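Fruit and Vegetable Storage
Handout 4: Respiration, ethylene and chilling injury
Instructor: Spyros Psarras
04/04/2019

Read before the lab. Symbols are the same as in Handout 3.

1. Scope

Harvested fruit is living tissue. It takes up oxygen, consumes stored sugars and acids, and releases carbon dioxide, water and heat. Storage slows these processes but does not stop them.

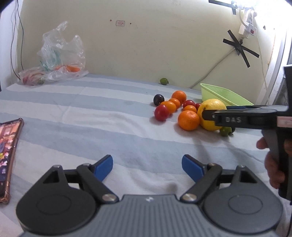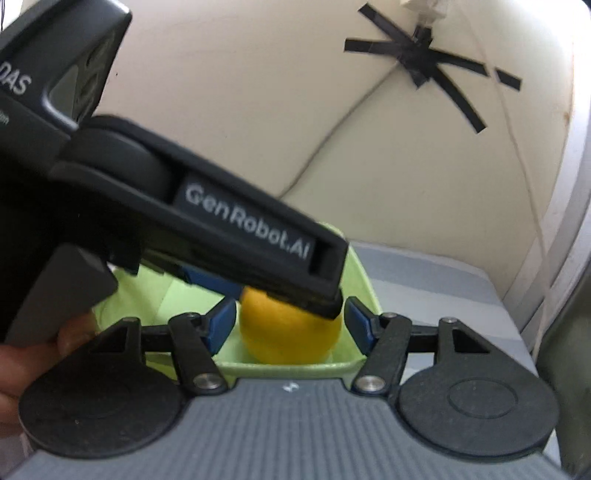

2. Respiration and temperature

The respiration rate rises with temperature over the normal handling range. The usual measure is the temperature quotient:

Q10 = (R2 / R1)^(10 / (T2 – T1))

R1 and R2 are the rates at T1 and T2, in degrees Celsius. Q10 is not constant. Always state the interval over which it was measured.

Field heat and respiratory heat are separate terms in the cooling load. Students often leave out the second one in Problem 2.

3. Climacteric and non-climacteric fruit

Climacteric fruit shows a peak in respiration and ethylene output during ripening. Apples, bananas, peaches and tomatoes are in this group. They can be picked mature but unripe.
Non-climacteric fruit shows no such peak. Oranges, lemons, grapes and strawberries are in this group. Ethylene can remove green color from citrus peel – this is a change in the peel and does not raise the sugar content.

4. Humidity

Water loss depends on the vapor pressure difference between the fruit and the air. A room at 13 °C and 90% relative humidity dries fruit more slowly than the same room at 85%. At 100% there is free water on surfaces after any small drop in temperature, and decay increases.

5. Chilling injury

Some crops are damaged by cold well above their freezing point. Signs include pitting, browning and failure to ripen. Symptoms may appear only after the fruit is moved to a warmer room, so inspection at the cold room door is not enough. Bananas are held near 13 °C for this reason.

6. For the lab

Bring the Balley tables and a calculator. Renato Ambrosio will check the gas sampling lines before each group starts. Record the fruit mass before the jar is sealed. Problems 1 to 3 are due at the start of the next lecture.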